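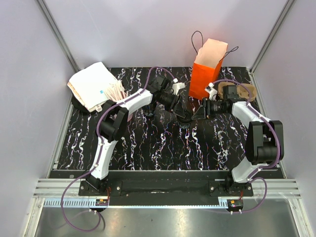 Both arms at the round container, orange paper bag and cup carrier behind. Bench two, April.

Search minutes Search Enter keyword

Stirkeo Student Robotics Club
Minutes of the April meeting, 4:30 p.m., Room 118

Present: Kiri Kerslake (chair), Dindo Estrella, Zamfira Sârbu, Shota Sakamoto, Rhys Brunton (minutes)

1. Minutes of the last meeting

Accepted with one change. Zamfira asked that "the handover task is working" be changed to "the handover task has worked." Dindo objected and was outvoted. The minute taker agrees with Zamfira and apologizes for the first wording.

2. Cafe order task

Dindo reported on the two-arm project for the Prasetti student contest. The plan is still for the arms to take a cup, set it in the molded carrier, and get the carrier into the paper bag by its opening. He said the approach to the cup is now "basically solved."

Kiri asked what solved means. Dindo said both grippers come in to the cup from either side and close on it. Kiri asked how often. Dindo gave the log from the last full session: 30 tries, 6 of them finished to the point of the cup sitting in the carrier. Getting the carrier into the bag has not been tried by the arms at all. Kiri said she would not call that solved, basically or otherwise, and asked that the figures go in the minutes. They are in the minutes.

Shota said most of the failures come at the same place. One gripper touches the rim first, the cup shifts, and the second gripper closes where the cup used to be. He thinks the two arms need to start closing at the same moment. Dindo thinks more demonstrations will take care of it. Zamfira asked how many more, and Dindo said he would like to get to 2000 before the contest. There was some silence. Zamfira pointed out that the club has the bench for two afternoons a week and asked him to work out the hours before anyone signs up to record them.

Agreed: Shota gets one afternoon to test his timing idea before any large recording effort starts.

3. Dark cups on a dark surface

Raised by Zamfira. The cups we use are dark, with a pattern on the side, and the bench top is black with pale veins. She has trouble finding the second cup in our own pictures when an arm is over it, and she doubts the software does better. She proposed a plain light mat under the work area.

Dindo said the contest rules let each team use its own surface, so a mat is allowed, but the demonstrations recorded so far would have to be thrown out or kept apart. Kiri said that with six good runs she could live with the loss. Rhys asked if the orange bag gives the same trouble. Zamfira said no, the bag is the one thing on the bench that stands out from anywhere.

Agreed: try the mat for one session and compare. Zamfira to bring one. If it makes no difference she will say so at the next meeting.

4. Cables

Kiri is not happy with the loops of purple cable hanging in front of the bench. She asked if they can catch on someone walking past. Shota said the slack is needed for the arms to reach full stretch and that the ties hold the rest along the links. Kiri accepted that for the upper part. She did not accept it for the loops at the front and wants to see the full reach measured with the cable in place.

Dindo said nothing has come unplugged so far. Kiri said that was also true of the old Ansari rover until the open house.

Action: Shota and Rhys to measure.

5. Request from Pulano

Pulano, who help with our parts budget, have asked for a short video of the arms packing an order. Dindo would like to send one this month. He suggested cutting together the best parts of several runs.

Zamfira was against. A cut video shows a thing the club cannot do yet, and the people at Pulano may ask to see it live. Rhys agreed. Shota said he would be fine with a cut video if it carried a line of text saying so. Kiri ruled that whatever goes out is one unbroken run at normal speed, with the success count given in the email. If there is no such run, we write and tell them when there might be one.

Dindo asked that his disagreement be noted. Noted.

6. Bench tidiness

Bags and cloths are being left at the back of the bench between tasks. Kiri asked that the back be cleared before each recording unless the items are part of that day's setup, and that the setup be written on the log sheet either way. Half of the sheets for the cafe task have that box blank.

7. Any other business

Rhys asked if anyone has the key to the parts cabinet. Shota has it.

Meeting closed 5:20 p.m.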